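Inicio | Casa | Gente | Cocina | Escapadas | Suscríbete

Un verano entero en el comedor

17/08/2020

342 veces compartido · 5 comentarios

Yo no tenía ninguna intención de pasarme julio en el comedor. Pero el dormitorio da al oeste, la cocina es un horno incluso con el horno apagado, y una tarde me vi arrastrando mi silla marrón por el pasillo como quien se muda de país. ¡Y me quedé!

La silla merece capítulo aparte. Tiene la tela gastada, el respaldo alto y unas patas finas de metal que suenan fatal sobre la baldosa. La compré hace años por 48 euros en Trarnwood, cuando todavía vendían muebles de segunda mano, y desde entonces he querido retapizarla cada primavera. Ya tengo hasta el muestrario de Morin (dos verdes preciosos y un mostaza que me da un poco de miedo). Luego me siento, estoy tan a gusto, y lo dejo para el año siguiente.

Lo que más me ha sorprendido es la baldosa clara. Toda la vida quejándome de que se ve cada pelusa, y en cuanto aprieta el calor ando descalza por ella como una niña. Quité la alfombra a principios de julio y no pienso volver a ponerla hasta que saque las mantas.

Con las cortinas voy por horas. Cerradas desde media mañana, aunque parezca que estoy de siesta perpetua, y abiertas de par en par cuando el sol ya se ha ido. Son grises, largas hasta el suelo, y tienen un brillo que al principio me parecía de salón de bodas.

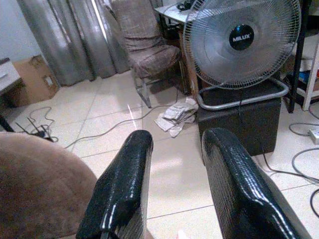 Y luego está el ventilador, claro, el Milux de pie, que me acompaña de una habitación a otra. Probé a ponerlo pegado al sofá y acababa con el cuello tieso, así que ahora lo dejo junto a las cortinas y me siento un poco de lado, con el libro y un vaso de agua. La caja de cartón sigue en el suelo, lo sé. La iba a bajar al trastero, pero pesa, hace calor y hay prioridades. En septiembre, ya si eso, hablamos de la caja y del mostaza.

Comentarios

ninadelsur: ¡El mostaza, por favor! Yo tapicé dos sillas así y encantada.

pepa_en_zapatillas: Ponle unos fieltros a las patas, que los vecinos de abajo también existen.

Lector72: Mi caja lleva ahí desde la mudanza. Cinco años.

Compartir | Guardar | Volver a Casa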